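Can a robot do it yet? Your questions about chores, benches and shop floors
Updated 9 Aug 2024

We get a lot of mail at Stallico asking whether machines can finally take over the boring jobs, and most of it comes down to the same handful of questions. I've collected them on one page and I try to keep the answers current. 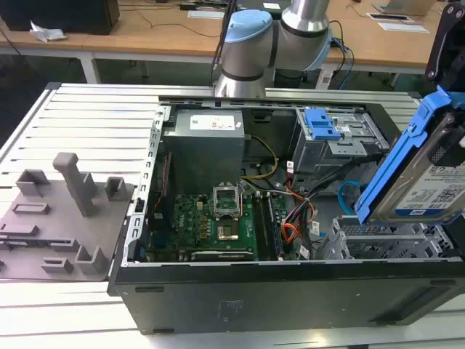 I should say up front that I love this stuff. I repaired office computers for years before I started writing about robots, so I lean toward bench work, and if you came for laundry you'll have to scroll a little.

So, can they do chores or not?

Some of them, in some places, with some help. A robot vacuum does a real chore in a real home every day, and we've all stopped being amazed by it. Moving boxes from a belt to a pallet is in good shape too. Things get harder when the job needs two or three different motions in a row and the parts aren't always in the same spot.

Why is putting a hard drive in a PC such a big deal? I can do it in ten seconds.

So can I! But think about what your hand is doing. You hold the caddy by its rails, turn it to line up with the cage, feel for the edge, push, notice it's catching, wiggle, push again. An arm has to get the angle right before it starts and then sense the catch without shoving through it. There are also cables in there. A SATA cable that has curled in front of the bay is nothing to you - you flick it away with a knuckle. For an arm it can be the whole problem.

Which parts of computer assembly are easiest for a robot?

Stiff parts with a clear way in. A drive in a plastic caddy is a pretty friendly thing to grip. Memory sticks are harder, as they need a firm, even push and the slots are narrow. Setting a CPU into its socket takes very little force and a lot of accuracy. Plugging in loose power cables is the one I'd put last, and that surprises people who expected the processor to be the scary part.

Do the parts have to be laid out specially?

Usually, yes. A lot of setups use fixtures, often 3D printed, that hold each part at a known place and angle. Some readers think that's cheating. I don't! Factories have used jigs for human workers forever. It does mean you should ask, whenever you see a great demo, how the parts got to where the arm picked them up.

What about taking computers apart for recycling?

This is my favorite question. A refurb shop sees old towers of every age, with dust in them and screws missing, and nobody has a drawing of each one. The team at Wanyama, a small refurbisher, kept a list for us in May: 139 towers in, 43 different case layouts. In 16 of them the drive cage was somewhere the staff didn't expect. People just look and adjust. A machine that could do the same would be a wonderful thing to have on that bench, and I think we'll see it for drives and memory before we see it for anything with wires.

Is a collaborative arm safe to stand next to?

The arms are built to limit force and to stop on contact. What's in the gripper counts as well, so a soft part and a sharp bracket are two different cases. Whoever installs it has to check the whole job, tool and part included.

Okay, laundry. Dishes. When?

Folding towels: slow, but it works in labs. Shirts: slower. Loading a dishwasher is fun to watch and I wouldn't trust one with my good glasses. Every kitchen is different, and a fork can land at any angle. I won't give a year. I gave one once on this page and had to take it down.

I run a small shop. Should I buy an arm now?

If you have one job that repeats all day with the same part, go look at one. Bring your own parts to the demo, including the ugly ones. Salia, a parts kitting shop we've written about, did that with 71 of its own trays and came home with a much shorter wish list and a much better idea of what to order. If your work changes every hour, I'd wait, or rent.

Where do I start if I just want to learn?

Get an old desktop, lay it on its side, and do the swap yourself with one hand and a pair of kitchen tongs. I mean it. You'll understand gripping better in five minutes than from any article of mine. Unplug it first, please.

Do you take money from robot makers?

No. Cluven hosts the site for us and we pay the bill like anyone else. If a company lends us hardware for a test, the write-up says so at the top.

My question isn't here.

Use the contact form and tell me what the chore is, what the parts are made of, and how often they change. Photos of the bench help a lot. I read everything, and new questions get added when a few people ask the same thing.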